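Godholm片区供水管网漏损控制项目进展报告（二月）

一、本期概况

本期完成Godholm片区独立计量分区的边界校核，12个分区中已有11个通过零压测试，剩余一个因边界阀门关闭不严，测试未通过，阀门已列入更换清单。片区在册管线537段，属性核对全部完成，材质缺失的管段按敷设年代暂作归类，待开挖时修正。

二、夜间最小流量分析

夜间最小流量取凌晨2时至4时的数据，采样间隔15分钟。Kyei路以北三个分区的基线高于同类管龄分区，扣除已登记的夜间用水大户后仍偏高，初步判断存在暗漏。本期在上述分区布设噪声记录仪60台，相关分析给出疑似漏点九处，开挖确认六处，均为接口渗漏，已修复。其余三处安排复测。

三、压力管理

Ullberg泵站出口压力按时段调节方案已投入试运行，夜间设定值下调0.04兆帕。试运行期间最不利点压力满足服务要求，收到低压投诉两件，经查均为户内阀门问题。减压阀阀后压力在早高峰存在短时波动，需调整先导阀开度。

四、数据平台

计量数据已接入Clikis平台，远传水表应接入103块，目前离线四块，原因为电池电压不足。流量与压力数据的时间戳存在偏差，已统一由平台端校时，历史数据的修正脚本正在核验。
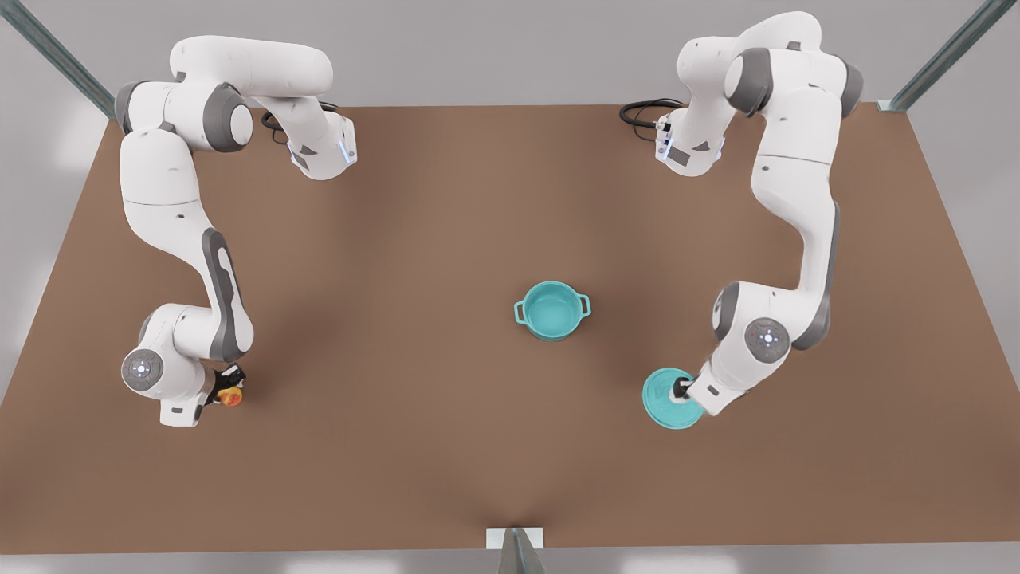 图1 三维渲染画面：桌面与两台白色机械臂

五、经费与进度

设备采购支出与预算一致，开挖修复费用略超分项预算，拟在不可预见费中列支，调整申请随本报告附表提交。总体进度较计划滞后一周，滞后项为边界阀门更换。

六、下期安排

1. 更换边界阀门并重新进行零压测试。
2. 完成三处疑似漏点复测。
3. 更换离线水表电池，恢复数据上传。
4. 提交各分区水量平衡表初稿。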